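Teaching a Two-Arm Robot to Handle Network Cable by Teleoperation
Project report, second term
Osvaldo Sales and Josué Honorato

1. Aim

Our project set out to record demonstrations of a network cable job that a learned policy could later copy. A person drives both arms by remote control, and the robot stores the joint positions, the gripper commands and the camera video at the same time. We wanted to know how much the quality of the demonstrations depends on the operator's habits, and whether simple rules would help.

2. Equipment and control

The two arms are driven from a pair of smaller leader arms, one for each of the operator's hands. We named the control program Jillo. It copies the leader joint angles to the robot and writes everything to one log per demonstration. Video comes from one camera at the head and one at each wrist. Force is not fed back to the operator, so contact with the cable has to be judged by eye. This was the hardest part to get used to. Both of us squeezed the leader handles far too tightly in the first week.

The wrist cameras matter most when one gripper has the cable by the connector and the other is moving in beside it, open.

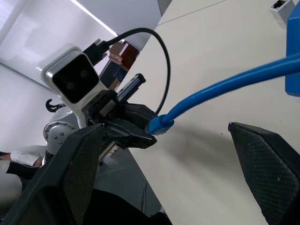 Why not move the robot arms directly by hand? We tried it on one arm and it works well, but with two arms a single person runs out of hands, and the operator's forearms end up in the wrist video. A policy trained on that video could learn to look for the forearms.

3. Procedure

We agreed on the rules below after a pilot of 16 demonstrations, which we later threw out.

Each recording starts with both arms at their rest positions. The operator does not talk to the observer while recording. If the cable slips, the operator may regrasp it once, and the recording is kept with a note. A second slip ends the recording. The approach to the cable is made slowly — we set a speed cap in Jillo after the pilot — and the gripper is closed only when the arm has stopped moving.

The blue bin stays on the near table, within reach of both arms. Cable work beside the bin rim needed the most care, as the fingers have to come in low.
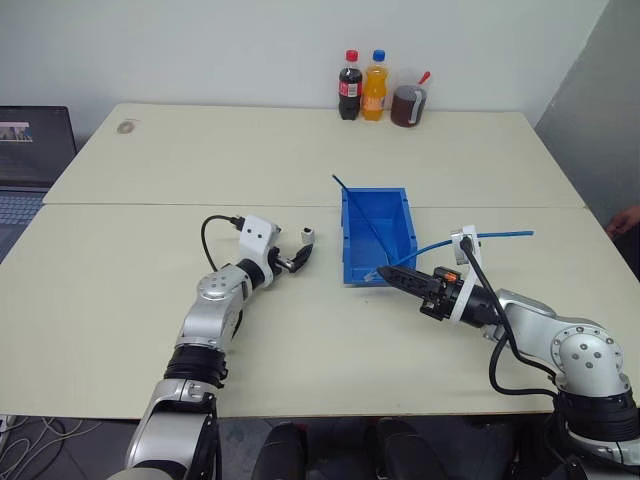

4. Results

We kept 224 demonstrations. The longest ran to 2,273 logged time steps and was mostly hesitation. We left it in the set, which may have been a mistake.

Osvaldo's recordings were shorter and had more regrasps. Josué's were slower and smoother. When we plotted the two sets together, the wrist paths near the connector fell into two separate groups. One of us rolled the wrist before descending and the other rolled it on the way down, and neither of us had noticed. For the last five sessions we both rolled first, and the groups moved closer together.

Cable behaviour was the other source of spread. A connector hanging below the fingers swings when the arm changes direction, and the operator has to either wait it out or follow it. Waiting gave cleaner data. Following it produced small back-and-forth corrections that showed up as noise in the logged commands.

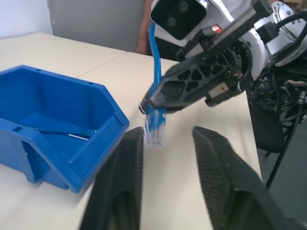
Lisstead, reading our draft, objected that waiting is also a behaviour the robot will copy, and that a policy with no memory can get stuck in a pause because nothing in its input tells it when the pause should end. We think this is a fair point. We went back and trimmed the still sections in half of the set so that both versions can be trained and compared.

5. Problems

Clock drift between the wrist video and the joint log cost us most of a week. The fix was to stamp both on the same computer. We also lost a session when the leader arm on the left was zeroed in the wrong pose and every recording had a small offset at the elbow.

6. Further work

The trimmed and untrimmed sets will be trained separately in May. We would also like a third operator, so that the set does not carry only our two styles.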